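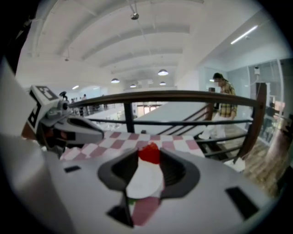

Why did the gripper keep reporting a closed hand when it had nothing in it?

Because the width reading came from the motor side of the linkage, and the linkage had slipped.

I lost most of a week to this. The Collari unit logs jaw width from an encoder on the motor shaft. A set screw on the output coupler had backed out, so the shaft could turn up to 8 degrees before the finger moved at all. In the log, every grasp looked normal. On the table, small round things dropped out or were never held.

My first guess was friction, so I swapped the finger pads. No change. Then I blamed the Jetbridge firmware and rolled it back, which cost me my calibration file and fixed nothing. Đức Ông found it on Thu 2 February by holding the finger still and turning the knob by hand. The reading changed and the finger didn't.

Fix: new set screw, medium threadlocker, a flat filed on the shaft. I then ran 30 open and close cycles against a gauge block and compared both ends of the travel.

There were 555 grasps recorded with the loose coupler. I've marked them all as bad, including the ones that look fine. The width offset drifts within a single run and I don't have a second sensor to correct it with. A marker on each finger would do it, if the tracking code read them during a grasp. It doesn't yet.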